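Rib knit cuffs: stretch, recovery and cut length
Feb 1, 2025 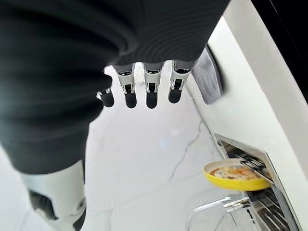

Black ribbed sleeve over a hand with metal fingers. The folds fall near the middle.

I have replaced nine cuffs since October, all on sweatshirts and one fleece. The first two were too loose because I used the ratio printed in the pattern, which says to cut the rib at 80 percent of the opening. That number assumes a particular rib. The pattern does not say which.

Rib is sold by weight and by structure (1x1, 2x2, and so on), and neither tells you how far it will stretch or how well it comes back. Two black 1x1 ribs from the same shelf at Allenden behaved differently enough that I stopped trusting the label and started testing a piece of each one before cutting.

The test:

Cut a strip 10 cm wide across the ribs and 5 cm tall. Mark two lines 8 cm apart with a fabric pen. Clamp the top edge to a shelf and hang a weight from the other edge with a bulldog clip. I use a can of paint that comes to 1,197 g with the clip. Any weight in that range will do, but use the same one every time or the results can't be compared. Leave it for an hour, measure between the lines, take the weight off, wait another hour, and measure again.

The first number gives stretch. The second gives residual growth. For cuffs I care mostly about the second. Anything that stays more than 5 percent longer than it started goes in the drawer for neckbands, where the load is lower, or gets used for pocket edges.

Marek Hájek wrote to ask why I don't just pull the strip along a ruler by hand, as most books say. Hand pulling works for stretch. It is poor for recovery, as you hold it for two seconds and a cuff pushed up to the elbow stays there all afternoon.

Spandex content matters more than I expected. The cotton rib without any grew 11 percent. With 5 percent spandex the figure was under 3. The cotton one is nicer to sew and presses flat. It also went baggy at the wrist by the second week, and I have since taken it off.

Washing changes things. Wash and dry the yardage before the test, the same way the garment will be washed. I ran one strip through 13 cycles at 40 C and most of the shrinkage was in the first. After the third I could not measure a difference with a steel ruler.

Cut length. For a rib that passes, I measure the wrist, add 1 cm, and add seam allowance. I ignore the sleeve opening except to check that the rib will reach it when stretched. If the opening is more than one and a half times the rib, gather or taper the sleeve first. Forcing it gives a wavy seam, and steam only hides that until the next wash.

Cut height is twice the finished height plus two seam allowances. I fold wrong sides together and do not press the fold. Pressing flattens the ribs along that line and they don't fully come up again.

Stitch. Overlocker, differential feed at 1.0, rib side up against the feed dogs' pull, quarter marks pinned. On a regular machine, a narrow zigzag, 0.5 wide and 2.5 long, with a ballpoint needle. Zuzana Sokol uses a straight stitch with woolly thread in the bobbin and reports no popped seams. I haven't tried it.

Still open: whether rib cut with the ribs running around the wrist is any use for people who dislike tight cuffs. I have 51 cm left of the Meireles navy and will use it for that. The overlocker needs a new lower knife first, and the part is on back order.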